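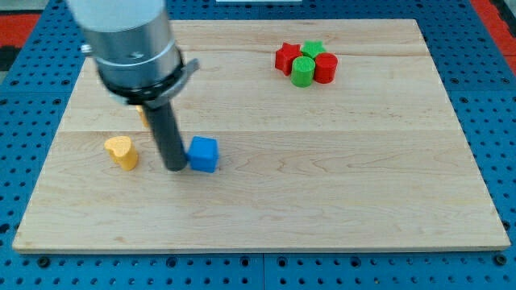 Can a robot clean your room yet?

Short answer: no. Long answer: sort of, a little bit, if your room is very easy and you are very patient.

Let's start with something you can do without thinking. Putting blocks away. You look, you grab, you drop them in the box, done. Maybe you grumble. A robot can't grumble, but it has a lot of other problems.

Problem one: seeing. A camera gives a robot a picture, and a picture is only a big pile of colored dots. Which dots are the block? Which dots are the table? Where does a red block stop and the green one touching it start? You learned this as a baby. The robot has to learn it too, and it takes a LOT of practice. Hundreds of tries. Sometimes thousands.

And things hide. If a robot's arm is in the way, part of a toy disapears behind it. You know the rest of the toy is still there. The robot has to work that out.

Problem two: touching. Try this. Put your hand behind your back and use one finger only, like a stick. Now push a block across the table in a straight line. Hard! It spins. It slides off sideways. Some robots really do have just one long finger for pushing, no thumb, no palm. A square block is not too bad. A round one rolls if it tips over. A star or a heart? Push it on a pointy bit and it turns, push it on a flat bit and it goes straighter. So the robot has to pick the right spot every time.

Bergþóra Thoroddsen teaches a robot club after school in Durnidcombe. Her club kept a tally of block pushing on the wall. They got to 3,448 pushes before the end of December. "The first 200 were awful," she says. "Blocks everywhere. The kids loved it."

Problem three: understanding you. Say "put the blue one next to the heart". Easy for you. But how close is next to? Touching? A finger away? And if you say "tidy up", what does that even mean? Your idea of tidy and your grandma's idea of tidy are probably not the same.

So what CAN machines do now?

Floors. Robot vacuums are pretty good at floors. Not stairs though. And socks, socks are trouble.

Dishes, if you count the dishwasher. It's a machine and it does a chore. But who puts the plates in? You do. Sorry.

Moving boxes in big warehouses. Same kind of box, flat floor, bright lights. Robots like it when everything stays the same.

Stores are harder. Emilian Nedelcu runs a toy store with 600 different things on the shelves. Squishy things, shiny things, things in bags. He'd like a robot to put them back where they go after a busy afternoon. For now its him and a stepladder, until 8 at night.

Try it at home!

You need a friend, some blocks and a pencil. One of you is the robot. The robot may only push with the pencil. The other one gives orders, like "move the red one left a bit". No pointing! See how long it takes to get all the blocks of one color together. Then swap.

Tricky words to look up: gripper, sensor, program.

Next time: why robots find laundry so hard (floppy stuff!!)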